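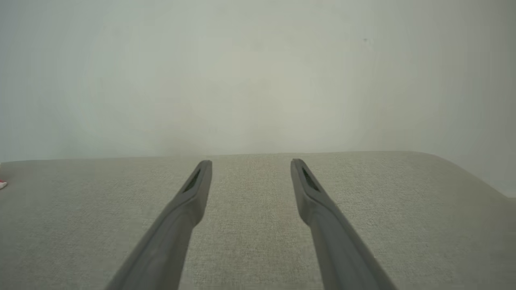

*Saarela, January*

**Clulutik** is a thick rye and barley porridge, baked overnight in a falling oven and eaten in slices the next day. I grew up on the stuff, so you'll have to forgive me if this entry leans a bit in its favor!

## Name

The word probably comes from the sound the pot makes as it thickens, a sort of slow clucking. Perrine Lefèvre, who wrote the only proper booklet on the dish, thinks it was borrowed from the next valley over, where *clulu* means a broody hen. I like her version better, but I can't prove it.

## Preparation

The grain is soaked in buttermilk, salted, and put in a lidded clay pot once the bread is out. Then it sits until morning - no stirring, no peeking. Old recipes from Umov ask for 36 hours of soaking, and I've tried it, and it does taste sharper (my kids wouldn't touch it). Most people here stop after one night.

## Varieties

There are two main kinds. The Saarela one is plain and gets a spoonful of lingonberries on top. The Umov one has onions fried in lard mixed right in, and it's better cold, fried up again for supper. Obadia Minja, who ran the bakery at Zusex for years, sold a third with dried apple in it, which people still argue over.

## Serving

Cut it with a wet knife. A pot keeps for three days in a cool pantry, two if you've added onions.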